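Week Five, or The Zipper

I joined the robotics evening class at the Stisley community workshop with the idea that by spring I would have a machine that folds my laundry. It is now 12th February and I have a machine that can, on a good night, hold one end of a pencil case. I'm told this is normal. I'm told it by Duarte Cunha, who teaches the class and who has the relaxed manner of a man who was disappointed by robots long ago and has made his peace with it.

For anyone who missed the earlier posts: there are four of us at our bench, we share a pair of arms, and at the end of term every bench puts on a demonstration for the other benches and whichever relatives can be talked into coming. Each bench chose its own task. Bench one is stacking cups. Bench two is sorting blocks by color. We were asked for our choice last, by which time all the sensible things had gone, and Wahyudi said "unzip a bag" in the voice of someone naming the easiest thing he could think of.

I would like it on record that I nodded.

The trouble with a zipper is that you have been doing it since you were three and have never once had to explain it. Duarte made us write the steps on paper before we were allowed to switch anything on. My list had two steps: hold bag, pull zipper. Kyu-ri's list had 30, including one that just said "tension???" and was underlined so hard the pen had gone through. Hers is the one we're using.

Both arms are driven by hand at this stage. You sit with a pair of controllers, you move, the arms move, and everything gets recorded so that later the software can have a go at copying you. We need 200 recordings before Duarte will let us train anything. The software we use for this is called Pluler, and it was written by a student in the year above who has since graduated and stopped answering emails. It has a button marked "save" and a button marked "save (real)". We use the second one.

The left arm is called Vlad. He was called Vlad before we got here, there's a strip of masking tape in the cupboard with his name on it, and we kept it up. The right arm doesn't have a name, which I felt bad about for a week or so, until it dropped a can on my phone.

We had agreed at the start that one arm would pin the bag and the other would do the pulling, and we spent most of an evening arguing about which. Tae-yang is left-handed and wanted it one way. The rest of us wanted it the other. We settled it by vote and then Tae-yang turned out to be far and away the best driver, so we do it his way.
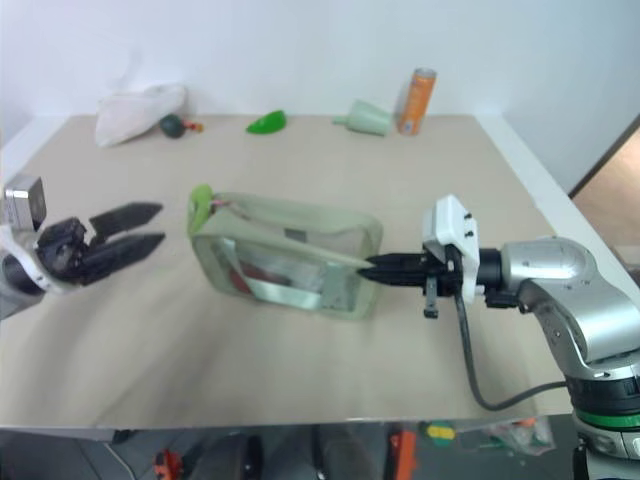
The right arm gets a pinch on the pouch while Vlad waits his turn.

I'd gone in thinking the zipper pull would be the hard part. It's small and you have to come at it square or the fingers shove it along the fabric. But you can see it, at least. It's bright green and it sits up at the corner asking to be grabbed. The end of the pouch is the real misery. Grip it too near the corner and the whole bag swings when you tug. Grip it too far in and you fold the thing in half, and then the zipper is on the inside of a sort of taco and you have to start over.

A clear pouch was my suggestion, by the way. I said it would be good for the audience to see what was inside. What I hadn't thought about was that the camera would see what was inside too, and the table through whatever was left over. Ah-rin, at bench two, who knows a lot more about this than we do, came across to look at our first batch and asked very politely whether we had considered something in a solid color. We had not. We have now considered it. We are 7 recordings in with the clear one and Wahyudi says changing would be giving up, so we're keeping it.

(I looked up what a solid-colored one would cost. It was less than I had spent on coffee that evening. I didn't mention this to Wahyudi.)

Things I have learned about my own hands since starting this class: I close them before I get where I'm going. Every single time. I reach for a mug and my fingers are already halfway shut by the time they arrive, and it works because I'm a person and I adjust. Do that with a gripper and you punch the bag across the table. Tae-yang doesn't do it. He goes in wide open, stops, breathes out, closes. Watching him is like watching someone defuse something. Watching me, according to Kyu-ri, is like watching someone swat a wasp, and she's not wrong, and I have stopped inviting feedback.

The other thing is waiting. When one arm is busy I want the other one to be doing something useful, so I drift it about and hover it and generally fidget. All of that goes into the recording. Duarte played one of mine back at double speed in front of the class, and Vlad looked as if he was conducting a very small orchestra. "The robot will learn that," said Duarte. "It will think that's part of unzipping." So now, whoever is driving has to park the spare hand, fingers open, and leave it alone until it's needed. This is much harder than it sounds. Try it with your own left hand next time you butter toast.

We had a proper run near the end of last session. Grip, hold, other hand in, hold of the pull, and along it came, a good few inches of it, before the pouch slid out sideways and went over the edge of the table. Wahyudi cheered anyway. Kyu-ri pressed save. Then there was a pause, and she said a word I won't put here, and pressed save (real), and it told her there was nothing to save.

So that one lives only in our memories, and mine has already improved it. In my version the pouch comes open all the way.

I should say something about the rest of the term, because my sister reads this and she has asked. The demonstration is in June. Each bench gets one attempt in front of people, and one spare if the first goes wrong in a way Duarte considers interesting. There's a workshop over in Trirkatdale that runs the same course and they may be bringing a bench as well. We've heard that they are doing shoelaces. I choose not to believe this. If it's true I'd rather find out on the night.

Our plan between now and then, as drawn up by Kyu-ri and pinned over the bench, is to get to the full number of recordings by doing a batch each session, with everybody driving, even me. She thinks a bit of variety in the drivers will do the software good. Tae-yang thinks the opposite, but he's too nice to say it, so he just goes quiet and adjusts his chair. Duarte, asked to decide, told us about somebody he knew who had made 2000 recordings of one task with one driver and ended up with a robot that could only do it if the table was in the same place to the inch. Then he went off to help bench one pick up their cups. I've thought about that story a fair bit and I still don't know whose side he was on.

Next session we're trying a new way of starting, with the pouch put down at a slightly different angle each time. I've been practicing at home with my own pencil case and two pairs of kitchen tongs. I can get the zipper open in a little under a minute. I can't get it closed at all, and it has been open on the kitchen table since last night with the tongs lying next to it, and my husband has been making his sandwiches around it without a word.

If anyone has a spare pouch with a big chunky pull - solid color, please, and don't tell Wahyudi - leave a comment.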